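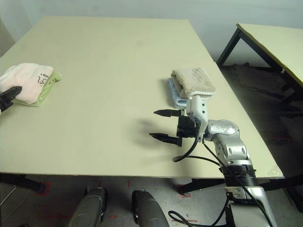 Ziter Cross-Country Vest: Review After One Winter

2 Mar 2019 | By Volkan Tokgöz

I bought the Ziter vest in the fall to replace a Gallora I had ridden in for years. The foam in the old one had gone stiff along the ribs and the zipper had started to stick. I event at the lower levels on a 16-hand mare who is honest to most fences but launches herself over ditches, so I wanted something that would stay put when she does that.

Sizing first. Ziter's chart goes by chest and waist only, and I have a long back. The regular length stopped short on me, so I exchanged it for the long. The exchange took 12 days. If you are between lengths, put your saddle on a stand and sit in it with the vest on before you cut the tags off. The long clears my cantle by two fingers, and the regular would have been fine for a shorter rider.

The foam is cut in small blocks and starts out firm. For the first few rides I felt like I was wearing a mailbox. After 20 minutes of trotting it warms up and bends at the waist, and by the fourth or fifth ride it had mostly taken my shape. In cold weather you still have to wait for it every time. I put it on in the tack room before I groom, and that helps. 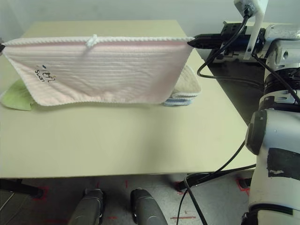
The shoulders are the best part. They close with wide hook-and-loop tabs under a flap, and nothing rubs my neck in a galloping position. I could also fold and slip the reins down a drop without the armholes catching, and that was my main complaint with the Gallora. The side laces are less good. They are thin, and the ends work loose over a long school. I tied mine off and tucked them in.

I wear a Zarei air vest over it and the two fit together with no bunching. The outer shell wipes clean with a damp sponge. The cover comes off for washing, but getting it back on took me most of an evening - the panels are not labeled.

At 100 dollars less than the Cetura I tried on at the same shop, I think it is fairly priced. The Cetura was softer out of the box and had better laces, but the back panel dug in when I sat up. I would buy the Ziter again. I plan to run my first event in it in April.

Share this | 12 shares | 2 comments

Sign up for our newsletter to get new gear reviews by email.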